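Tabletop Arms on Trial: Notes on the Wiro Two-Arm Station

Posted 2020-07-10 in Equipment Reviews

The Wiro two-arm station is offered as a complete package for teaching rooms and small workshops. It is sold through Hanenell, whose catalog lists it at $2000 with a one-year service plan. This review covers the station in daily use with wooden blocks, the task for which most buyers in our field will first want it.

Both arms are mounted on an aluminum rail at the front of the enclosure and share a single work surface. Operators should allow time to learn the spacing. When both grippers are brought to the middle of the table, there is little room to spare, and careless placement of the blocks makes matters worse.
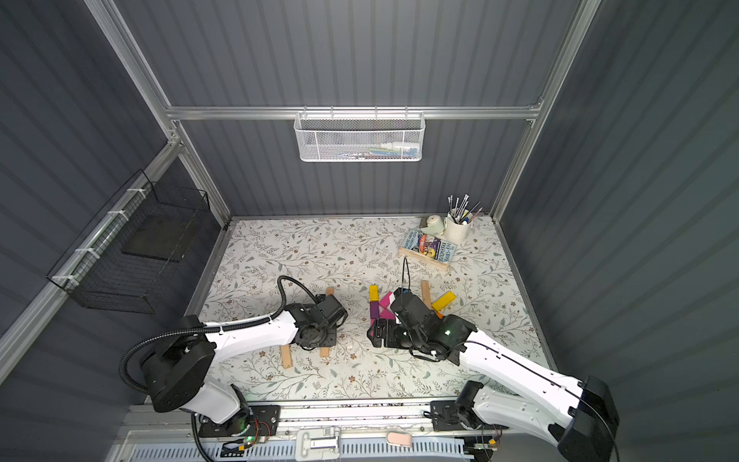 Blackburn, commenting on the draft of this review, writes that the spacing is his one serious complaint as well, and that he would gladly give up some reach for a wider base. He adds that the service plan paid for itself in the first winter.

We accept the point on spacing. On the service plan our view is more reserved. Hanenell replaced one faulty cable under the plan at no charge, but the part was 15 days in transit and the station could not be used in the meantime. The response by telephone was courteous throughout.

Each arm may be ordered with a camera at the wrist. We recommend the option. A long, narrow block is easily judged from directly overhead, and the operator can line up the two fingers before closing them.

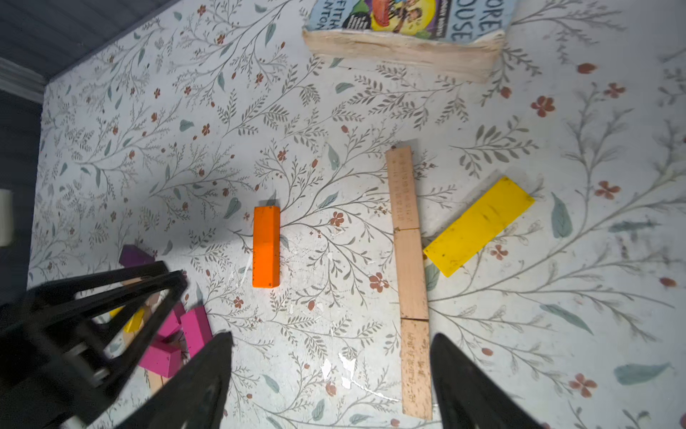
The cameras do require a separate power lead, a fact mentioned only on page 351 of the manual. The manual is thorough, but it is poorly indexed, and the section on calibration should be read in full before the arms are switched on.

Our standard exercise is the building of block letters laid flat on the table. The letter K is a fair test, as its two slanting strokes must meet the upright without pushing it out of line.

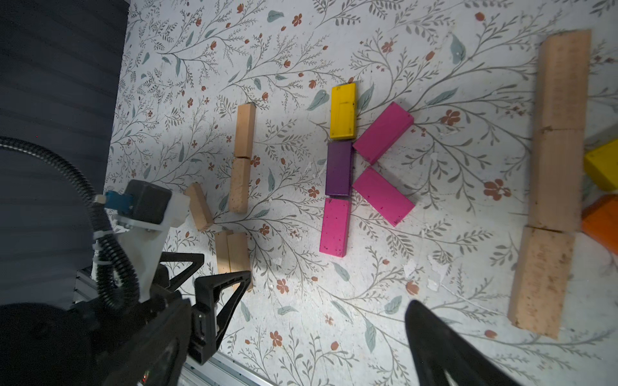 Miltgate, March

The station was first set up here on a sturdy bench, and the notes below date from that period. Assembly took one afternoon. The base rail must be level, and the bolts supplied for it were slightly short. Hanenell sent longer ones on request.

Prospective buyers should ask for the revised bolt set and confirm the delivery time for spare cables in writing.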